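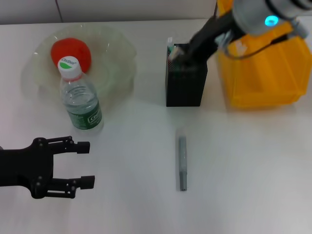
A reader of the last page on this kit wrote in to ask whether the Prirkus two-arm set can be taught a desk-tidying routine without writing any code, and how long a person should set aside for it the first time. Yes, it can. Plan on one afternoon, most of it spent on the second arm.

These steps are for the kit as sold by Korkport, with both arms already bolted down and powered. If you haven't got that far, do the mounting sheet first and come back.

## What you need

- The Prirkus kit, both arms, with the standard two-finger grippers
- The Puvemmont teaching app, version 5 or later
- A flat, pale work surface
- A pen holder with a wide mouth
- A marker or pen, a water bottle with its cap screwed on, and a bowl

A mesh pen holder is fine. It is light, though, and the arm can drag it. Put a square of non-slip mat under it, or a lump of poster putty at each corner.

## Step 1: Set the home positions

Open the app and choose **Arms > Home**. Move each arm by hand until the gripper is clear of everything on the table, then press **Save**. Do the left arm first. The app numbers them in the order you save them, and the rest of this page calls the left one arm 1 and the right one arm 2.

If an arm feels stiff when you push it, it is still holding position. Hold down the release button for a full second and try again.

## Step 2: Lay out the table

Put the pen holder toward the back, on arm 2's side. Lay the marker near the middle, pointing away from you, where both arms can reach it. A bowl and a bottle can go at the back on arm 1's side. Leave a hand's width between things. The fingers need room to open, and most failed picks on this kit come from a finger landing on the neighboring object.

Bins with tall sides are best kept out at the edge. Arm 2 swings wide when it comes home and will clip anything high that stands in its way.

## Step 3: Teach the pick

1. Choose **New routine** and pick arm 1.
2. Press **Record**.
3. Guide the open gripper down over the marker, with one finger on each side.
4. Tap **Close**. Wait for the tone.
5. Lift straight up, then move to a clear spot within arm 2's reach.
6. Lower the marker, tap **Open**, and back away.
7. Press **Stop**.

Go slowly. The app plays back at the speed you recorded, and you can turn it up later with the slider. Turning it down makes the motion jerky.

## Step 4: Teach the drop

This part takes practice. Arm 2 has to pick up the marker, turn it upright, and come into the pen holder at a slant. A straight drop is hard to do because the wrist runs out of travel.

Record it the same way as Step 3. Before you let go, the lower end of the marker should be well inside the holder. If there are already pens in there, take them out for the first few tries.

Watch the cable behind the gripper as you turn the wrist. It should hang in a loose loop the whole way. If it pulls tight, go back and turn the wrist the other way.

## Step 5: Join the two routines

Drag both routines onto the timeline, arm 1 first. Set **Wait for arm 1** to on. It is off by default, and with it off the arms start together and will meet over the middle of the table.

Run it once at half speed with your hand on the stop switch.

## Error codes

**138** means the gripper closed and found nothing. Move the marker back to where it was when you recorded.

**1111** means the two arms got too close. Check the wait setting in Step 5.

## Is the kit worth it?

For simple jobs on a table, yes. The grippers hold thin things well, and the app is easy to follow once the arms are numbered. The paper manual is thin and leaves out the wait setting.

The Van der Merwe kit has a better manual and a longer reach, but its app only records one arm at a time and won't join routines. Korkport sells spare fingertip pads for the Prirkus in packs of 2. Order a pack with the kit, as the pads wear smooth and the marker starts to slip.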